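Giving an old desktop a second life: my workshop tips
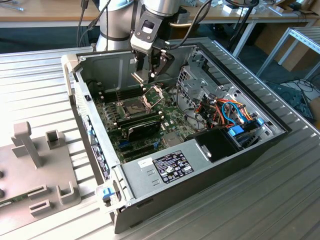

Old desktop towers are my favourite thing to work on, and I will happily take one off anybody's hands! Most of them only want a good clean, fresh thermal paste and a bit more memory, and they'll trundle along for years as a homework machine or a music box for the shed. Lay the case down flat with the side panel off before you do anything else. Working on an upright tower is miserable, and you'll drop a screw behind the board every single time. With it lying down you can reach the lot: memory slots beside the processor socket, graphics card, power supply, drive cage, and that tangle of red, orange, yellow and blue cables coming off the drives. Take a photo of the cables on your phone before you unplug a thing.

Power first. Switch off at the wall, pull the cord, then hold the power button in for 9 seconds. Touch bare metal on the case before you touch the board, and again whenever you've wandered off to put the kettle on. Never open the power supply itself, no matter how dusty it looks through the grille. Blow it out from the outside and leave it at that.

Dust next - outside if the weather's kind. Use short puffs and hold the fan blades still with a finger so they don't spin up. A soft paintbrush (a clean one, please) gets into the corners of the drive cage.

The processor deserves a slow hand. Run the machine for a few minutes beforehand so the old paste softens, then shut down, unplug and twist the cooler gently before lifting. Wipe the old paste off with isopropyl and a lint-free cloth. If you're swapping the chip, line up the little corner triangle and let it sit down into the socket under its own weight. No pushing! If the socket is going to be open for a while, put its plastic cover on, as bent pins are a rotten way to end an afternoon.

Screws go in muffin cups. I use 3 colours of silicone ones, one each for case, drive and board screws. My mate Eskil Bråten uses an ice cube tray and swears it's better, but he also tipped his over in August, so I'm sticking with the cups.

Memory clicks when it's home. Push evenly on both ends until the clips close, and if it won't go, turn it around and check the notch.

Leave the side panel off for the first start - you'll want to see the fans turning before you do up all those screws.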